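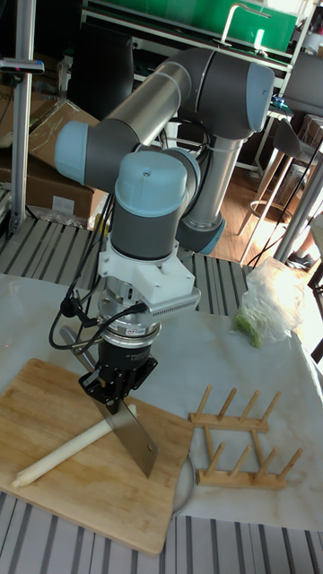 Can a machine make dinner yet? Parts of it, at a slow pace, with a person close by.

Rendbridge, the kitchen equipment supplier, said on Sunday that it would try robot arms on vegetable preparation at two of its canteens, in Alden and Ornmont. The trial starts in April and runs for seven weeks.

The arms will be given chopping and plate stacking to begin with. A cleaver held in a gripper can be brought down on a long white vegetable on a chopping board, but loose leaves are harder to hold still, and salad will stay with the kitchen staff for now.

"Cutting is the easy bit," said Gillespie Ogilvie, who runs the trial. "Picking up the next thing, washing it and putting it down straight takes us far longer."

Ogilvie said a cook would still beat the machine on speed by a wide margin. Each shift will include 20 minutes for cleaning the gripper and blade by hand.

Kanaujia, which writes the control software, will publish the results in the summer. No jobs are affected, Rendbridge said.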